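Robot cell for PC teardown/rebuild, what rules apply to the boards and the fixture?

Wendy Pilkington
Posted in Workshop Automation, 4 replies hidden

Hi all, quick one before I go into a meeting. We do desktop refurb at Greenwood and have a small arm over an extrusion bench, picking expansion cards out of a holder and seating them in the case. Works OK on the bench. Now our safety person wants it written up properly before July and I've got a few gaps:

- do we need a full risk assessment if the arm itself is sold as collaborative?
- is a 3D-printed card holder OK for static, or does it have to be proper dissipative material
- anyone got a sensible rule for cables in the case? The arm is meant to stay clear of them but they move about

Current layout:

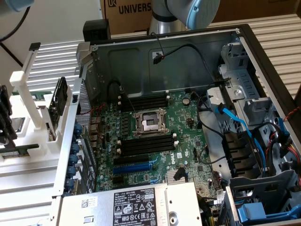
Tower on its side, card in the white printed fixture at left, arm at the back.

Case is grounded to the bench, bench is grounded to the building. Operator wears a strap. Speed is capped at 200 mm/s when someone is standing there. Cheers

Nigel Bellamy

Yes you need the risk assessment. "Collaborative" on the brochure covers the arm, it doesn't cover your gripper, your card, or the sharp edge of a steel case. You assess the whole application. ISO 10218 part 2 is the integration one, and ISO/TS 15066 has the contact limits, the newer 10218-2 pulls most of that in. Check what your provincial regulator actually calls up, ours points to CSA Z434.

Things I'd want on paper:

Who can be near it and doing what. Loading a case, clearing a jam, teaching points, all separate tasks.
Pinch points between the arm and the case wall. Drive cage side too if the arm ever reaches over there.
What happens on power loss with a card in the gripper.
Stop button reachable from where the operator stands, not from where the programmer stands.
Who is allowed to change the speed cap. Lock it with a password, we had ours bumped up on a Wednesday night shift and didn't notice for 2 weeks.

On cables: tie back anything loose before the case goes on the bench, and make it a step on the sheet with a signature. I can see a thin fan lead hanging down the inside wall and blue data cables going over to the drive cage. Dress those first. Don't rely on the arm missing them.

Also PSU. Unplugged from the mains and left to sit before anybody reaches in, and never opened. Put that in writing even if everyone knows it.

Callum Goodall

Static bit. Ordinary PLA or whatever is an insulator, it can hold charge and your ground strap does nothing for it. Either reprint in an ESD-rated filament and measure it, or keep the printed parts off the board and only touch the metal bracket. Measure at the part, not off the spool data sheet. S20.20 is the one to read if you want a proper control program.

Same goes for cardboard boxes, I'd move that one from behind the case. Plain cardboard isn't really an ESD-safe material, and it's in the arm's space anyway.

Gripper pads as well!! Everyone forgets them. We had soft rubber ones, swapped them out after the first audit. Log the readings somewere with the fixture number, ours is fixture 334 and the auditor went straight to it.

Cyril Tindall

we just put yellow tape on the floor and its been fine

Wendy Pilkington

Thanks Nigel and Callum, that's heaps. Box is going, fixture getting reprinted. Will ask about the CSA one, didnt know the password thing was even an option on ours.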